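The Long Life of the Traveler's Room

The town of Ikutmont has 3590 residents and, for eight months of the year, very few visitors. Its one remaining inn, the Overgaard, keeps 74 rooms on four floors facing the rail yard. The building opened to serve salesmen and inspectors who came in on the evening train and left the next morning, and its plan still reflects their habits. Rooms are narrow. Each has a bed along one wall, a washstand near the door and a writing table under the window, where the light is best.

The writing table was once the most important piece of furniture in a commercial hotel. Guests completed their order books there after supper, and the better houses supplied ink, blotters and a tray of letterhead. At the Overgaard, the tables were bought in one lot from a workshop in Prarkasar, a day's journey down the line, and the invoice survives in the office safe. It lists drawers as an extra charge. The owners declined them for the upper floors, where the rates were lower.

Electric light reached the guest floors late, and outlets came later still. The first were placed low on the wall behind the bed, intended for a reading lamp and nothing else. A second outlet per room was added when the corridors were rewired, and that arrangement has remained in place ever since. Guests now arrive with telephones, computers and shavers, often with plugs of several national types, and the front desk lends out what it can.
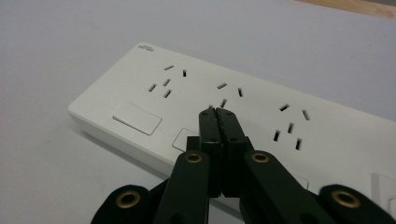 The question of how much to alter such rooms has occupied the inn's owners for several years. A survey of 200 guests, carried out over one summer, found that most wished the rooms to stay as they were, with two exceptions: the mattresses and the hot water. Both have been addressed. The mattresses were replaced floor by floor, beginning at the top, and a new boiler was installed in July, when the house could best manage without the old one.

Other railway hotels in the region have taken a different course. The Ravus, once the largest of them, removed its interior walls in pairs to make suites and reduced its room count by half. It is a comfortable house and is well regarded, but little of the original plan can be traced. The linen rooms are gone, as is the sample hall on the ground floor, where salesmen laid out their goods on trestles for local shopkeepers to inspect.

The Overgaard's sample hall is still in use, chiefly for wedding dinners and the winter seed exchange. Its register of bookings, kept in 754 ruled pages, records boots, harness, enamelware, hymnals and, on one occasion, a demonstration of cream separators that ran past midnight - the night porter entered a complaint in the margin. The register may be consulted by arrangement with the front desk between breakfast and noon.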